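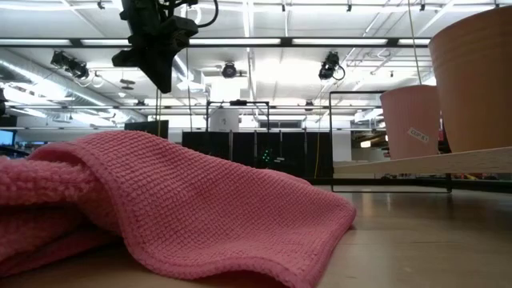

Can visitors drive the arms at the student open day?
Only in the last hour, and only after the short safety talk at the door.

The open day at Urevside was held on 2022-09-25, with doors from ten until four. I took the early train to Miltesby and walked from the station, which is uphill most of the way and badly signed after the bridge. The engineering building has two entrances. The one on the street side was locked, so go through the courtyard.

I went mainly to see the Hastness project, a student course in which teams teach an arm to handle household objects. It began in March as an evening club and now carries credit. There are six teams. Each gets bench time by rota and is expected to leave the calibration as it was found. From the notes taped up by the door I gathered that this last rule is not always followed.

The course deals mostly with soft goods. Thibault Huet, the instructor, gave the introduction and kept it short. A rigid block can be described with a position and an orientation, and most first-year exercises stop there. A towel has no fixed shape. It folds over itself, hides its own corners, and may look different after every touch. The students start by grasping a hem, go on to lifting one corner without dragging the rest, and end with a half fold. The half fold is graded on the distance between matched edges. Huet would not give me the pass mark, as it is under review.

Control is by demonstration. A student steers the arm through the task while the joint positions and camera views are logged, and a model is then trained on the log. The course has stored 2,692 demonstrations so far. Tsehay Ejigu, a second-year student on the team I followed, said that a fair share of them are poor. Her team spent its first weeks discarding runs where the operator had hesitated over the cloth, as the model had learned to hesitate too. They now keep a written log of rejected runs with a reason code for each.
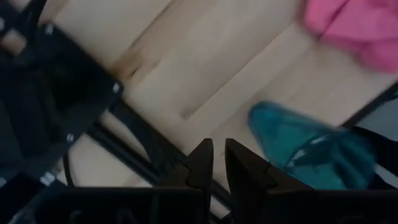

View from the wrist camera: gripper fingertips over the tabletop, pink cloth at upper right.

The wrist view is the one the students argue over. It gives good detail close to the fingertips, but the image smears when the arm moves fast, and the gripper takes up a good part of it. A fixed camera has the opposite faults. Ejigu's team trains on both. Another team has dropped the wrist view entirely and reports little change on hem grasps -- though their test set is only 13 trials, and Huet told them so in front of the visitors.

Finger shape came up next. Narrow tips get under a hem more easily than broad pads do, but they put the load on a small area of cloth and can let go partway through a lift. The students have tried rubber sleeves. The sleeves grip better and wear out quickly. There was also a long exchange about whether to log gripper force or motor current, which I did not follow to the end.

The live session ran for 40 minutes. The procedure was the same for each attempt: operator clear of the bench, start position confirmed aloud, run, result called by a second student. I thought the calling was well done. A grasp that held and then slipped was called as a failure every time, including once when the visitors had already started to clap. Between attempts the cloth is dropped from a set height so that the starting shape varies.

The talk on scheduling in the afternoon was less useful. It covered the booking software, which is particular to the college, and the slides were hard to read from the rear seats. I left before the end and used the time for a second look at the benches.

I had a turn at the controls near closing. The lag is small but it is there, and my first instinct was to correct too early. I got hold of a corner on the third try. Depth is hard to judge when you work from the screen alone -- I closed the fingers on nothing twice.

Practical notes. Entry was free, but you had to put your name down at the desk. The safety talk takes a few minutes and repeats on the half hour. Photography was allowed on the floor, though not of the grading sheets. The canteen was shut, it being a Sunday, and the nearest food is at the station. Bags larger than a daypack go in the lockers, which take a coin and give it back.

Student reports from the course are kept in a binder at the desk and can be read on site. The one on rejected demonstrations is worth the time. Ask for the version with the appendix.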